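Handheld grippers vs teleop for small pick and place - who has switched?

Forum: Teaching by demonstration
13 replies, showing 6

skarkitz_fan
We've been teaching our arm by remote control for most of the spring and I'm worn out. One clean demo of picking up a little block takes forever because the lag makes me overshoot, back off, try again. Has anyone gone over to the handheld grippers, where you do the task yourself and the arm learns from that? Is it worth the trouble?

Dusik
We switched in May and I wouldn't go back. 269 usable demos on the Heffernan task with teleop, and then 600 by hand in way less time. My shoulders noticed though, so take breaks!

torque_and_tea
Going to disagree with Dusik a little. By hand is fast, sure, but you do things with your wrists that the arm can't copy. We recorded 936 and threw out a big pile of them for exactly that. With teleop, if the robot did it, the robot can do it. Slow but you know what you've got.

Dusik
Fair, but that's a habit you can train out of people. I make everyone do 10 slow ones before we keep anything. Elbows low, no fancy twisting. After that most of ours were fine.

skarkitz_fan
OK the wrist thing worries me, because I'm a twister for sure. What about the tracking? I keep hearing that the marker cubes drop out if you turn them away from the camera.

torque_and_tea
They can, yeah. Keep both cubes where the head camera can see them and don't cross your arms over. A shiny table doesn't help either, in my experience - glare gave us more grief than anything else. I'd put a mat down.

Brolari
Coming in on the side of the handheld ones, but with teleop for the fussy last bit, like pushing a part into a slot. Mixing the two worked for us. On glare, I work on glossy wood all the time and haven't bothered with a mat. I just check a few recordings before I do a whole batch. What I'd really watch is the approach. Come in with the fingers open wider than you think you need, settle one side, then close the other. If you snap both shut at once, the block skates off and you've taught the arm to chase it.

Small parts on the wood, two grippers:
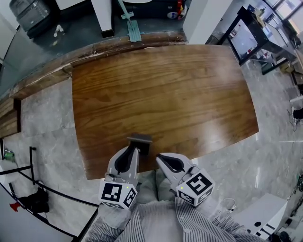
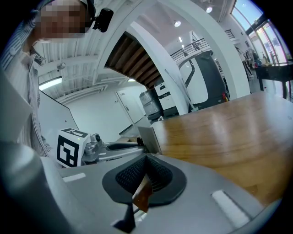 Brolari
Demo operator and part-time moderator
Posted May 1, 2025

skarkitz_fan
Thanks, that helps a lot. I never thought about settling one side first, I've been snapping both shut like a crab. Going to try a short batch by hand and keep teleop for the slot part.

torque_and_tea
Still say get a mat.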